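2024-05-02

My restaurant has been closed for cleaning for 3 days and it is entirely my fault.

I should explain that the restaurant is on my phone. It's in Zernine, the town game I swore off last November and reinstalled before the month was out. You get a plot of land, a stove, a waitress with enormous eyes, and a list of customers who want soup. If you don't serve them the soup, they leave with a little gray cloud over their heads. I have let down actual human beings and felt less bad about it than I do about those clouds.

So the spring event started and the big prize is the Altberg Terrace, a stone patio with lanterns and a fountain. To get it you need 183 lemon tarts. A lemon tart takes 2 hours to bake and I own three ovens. I am not good at math, but I'm good enough to know I was going to be setting alarms.

And I did set alarms. I baked before work, I baked at lunch, I baked while my dentist was washing her hands. By last night I had 114 tarts lined up on my counters, looking very yellow and very smug. Then I got ambitious and decided to redecorate while the last batch was in. If you play, you already know what I did. If you move an oven while something is baking in it, the game puts your whole kitchen under "cleaning" and you can either wait or pay 3 gems. I had no gems. I had spent them on a hat for the waitress.

It's a good hat, though.

The colors this season are orange and blue, which is new. Last spring was all pastels and everyone's town looked like a baby shower. I painted the dining room blue, put in the orange booths, stood back, and realized I had built the airport lounge where I once spent a night. I've kept it. The customers don't seem to mind, and they tip the same no matter what you do to the walls, a thing I found out after four complete remodels.

My neighbor in the game goes by Valcárcel and has a castle. I don't know how anybody gets a castle. We have never exchanged a word, since the game only lets you send a thumbs-up or a basket of eggs, but every morning there are eggs waiting for me, and every morning I send eggs back. I think it's the steadiest relationship I've had with a neighbor. The real one downstairs has a drum kit.

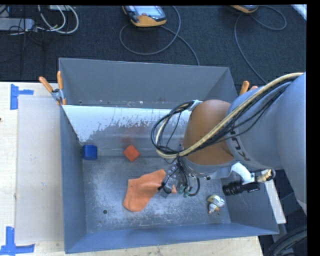

I also joined a club, Fima, mostly for the free flour. Fima has rules. You must donate daily, you must not ask for butter more than once, and you must vote on the club banner. I voted for the goose. The goose lost to a plain yellow stripe and I'm still a little sore about it, but the flour keeps coming so I've held my tongue.

Anyway, the kitchen opens again tonight and I have 69 tarts to go. I've worked it out on the back of an envelope and I can make it if I get up once in the night, maybe twice. I'm not touching the ovens. I might move one plant.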